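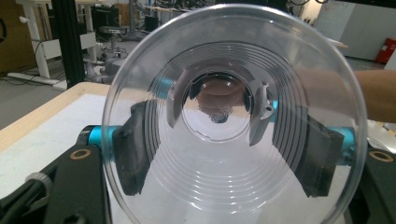 Wer sich mit Automatisierung am Arbeitsplatz beschäftigt, fängt meistens bei den Maschinen an, und ich möchte Sie in dieser zweiten Sitzung bitten, einmal bei den Händen anzufangen. Ich meine das ganz wörtlich. In dem Bereich, um den es heute geht, lernen Roboter das Greifen von Menschen, die es ihnen mit einem Handgreifer vormachen, viele Male hintereinander und an ganz alltäglichen Dingen. Nehmen Sie die große Schüssel aus durchsichtigem Kunststoff: Zwei schwarze Greiferfinger drücken von gegenüberliegenden Seiten gegen die Wand, und unter dem Boden liegt trotzdem noch eine Fingerspitze an. Über diese Fingerspitze könnte man, finde ich, eine ganze Stunde reden. Welcher Teil einer Bewegung wird an das Werkzeug abgegeben, und welcher bleibt beim Menschen? Bitte behalten Sie die Frage im Kopf, sie kommt in der Übung wieder.

1. Zur Erinnerung: Tätigkeit, Aufgabe, Stelle

In der ersten Sitzung hatten wir drei Ebenen unterschieden, und weil es dazu im Anschluss noch Rückfragen gab, hier noch einmal in Kurzform.

Tätigkeit: die einzelne Handlung, z. B. einen Becher anheben.
Aufgabe: ein zusammenhängendes Stück Arbeit, z. B. eine Kiste sortieren.
Stelle: das Bündel an Aufgaben, für das jemand eingestellt und bezahlt wird.

Automatisiert werden fast immer Tätigkeiten. Gestritten wird aber meistens über Stellen, und dazwischen geht viel verloren, was die Leute im Betrieb sehr genau wissen und was in keiner Stellenbeschreibung steht.

2. Fallbeispiel Kenidora

Kenidora ist ein mittelgroßer Betrieb für Haushaltswaren aus Kunststoff. Im Juli hat man dort das Vorhaben »Pika« begonnen, mit dem das Umsetzen und Vereinzeln von Kleinteilen in der Packerei nach und nach auf Roboterarme übergehen soll. Die Vorführungen dafür übernehmen Beschäftigte aus der Packerei selbst, im Wechsel mit ihrer gewohnten Arbeit. Jede Schicht ist auf 200 Durchgänge angelegt, ein Durchgang ist etwa »Becher greifen, anheben, wieder abstellen«.

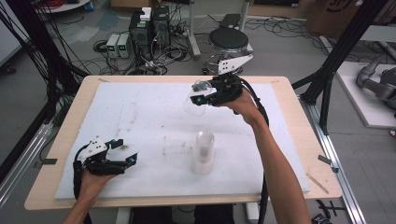
Abb. 2: Vorführung mit zwei Handgreifern, der rechte hält einen durchsichtigen Becher.

Moataz Cherkaoui, der lange in der Packerei gearbeitet hat und jetzt sieben Kolleginnen und Kollegen an den Greifern anleitet, war so freundlich, mir seine Notizen aus den ersten Wochen zu überlassen. Einen Abschnitt daraus gebe ich mit seiner Erlaubnis wieder:

»Am Anfang waren alle zu schnell. In der Packerei wirst du dafür gelobt, hier wird der Durchgang verworfen. Man muss sich das Tempo wieder abgewöhnen, und das hat manche richtig geärgert. Dazu kommt, dass man im Greifer nichts fühlt. Ein dünner Becher und ein dicker sind auf einmal dasselbe, man muss hinschauen, wo man früher einfach zugefasst hat.«

Ich mag diese Stelle sehr, weil darin so viel steckt, was wir sonst mühsam aus der Literatur zusammensuchen. Drei Punkte daraus sollten Sie sich notieren.

a) Der Maßstab für gute Arbeit verschiebt sich. Wer vorher nach Stückzahl beurteilt wurde, wird jetzt nach Gleichmäßigkeit beurteilt. Das klingt harmlos, kann aber eine Rangordnung im Team durcheinanderbringen, die über Jahre gewachsen ist.

b) Der Tastsinn tritt zurück, das Auge übernimmt. Bei durchsichtigen Teilen ist das besonders anstrengend – bitte denken Sie daran, wenn wir später über Pausenregelungen sprechen.

c) Erfahrung wird zum Rohstoff. Die Beschäftigten geben etwas weiter, wofür es im Tarifvertrag bisher kein rechtes Wort gibt.

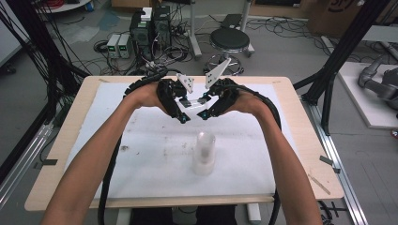
Gerade der letzte Punkt hat im Betrieb für Gespräche gesorgt. Der Betriebsrat wollte geregelt haben, wem die Aufzeichnungen gehören, ob sie einzelnen Personen zugeordnet werden dürfen und was geschieht, wenn jemand das Vorführen nicht mehr machen möchte. Die Vereinbarung mit dem Dienstleister Simside, der die Daten aufbereitet, umfasst nun zwei Seiten und regelt vor allem die Zuordnung: Namen werden nicht gespeichert, Schichtzeiten schon. Ob das genügt, darüber kann man verschieden denken, und ich hoffe sehr, dass Sie es tun.

Offen ist bis heute die Eingruppierung. Wer am Greifer sitzt, bekommt denselben Lohn wie in der Packerei. Die Geschäftsleitung spricht von einer vorübergehenden Tätigkeit, die Beteiligten sprechen von Ausbildung, und zwar von der Ausbildung einer Maschine. Sie merken, wie viel an der Wortwahl hängt.

3. Übung für die Kleingruppen

Lesen Sie den Text von Fairclough im Reader (nur den ersten Teil, der zweite folgt nächstes Mal) und bearbeiten Sie dann gemeinsam:

– Zerlegen Sie eine Arbeit, die Sie selbst gut kennen, in Tätigkeiten. Nebenjobs sind ausdrücklich willkommen!
– Bei welcher davon müsste am Ende doch noch eine Fingerspitze mithelfen?
– Formulieren Sie einen Absatz für eine Betriebsvereinbarung, der das Vorführen als eigene Aufgabe beschreibt.

Stichworte reichen völlig. Abgabe über den Kursordner bis 25. Oktober 2026, gern auch früher, dann kann ich die Absätze vor der Sitzung noch nebeneinanderlegen.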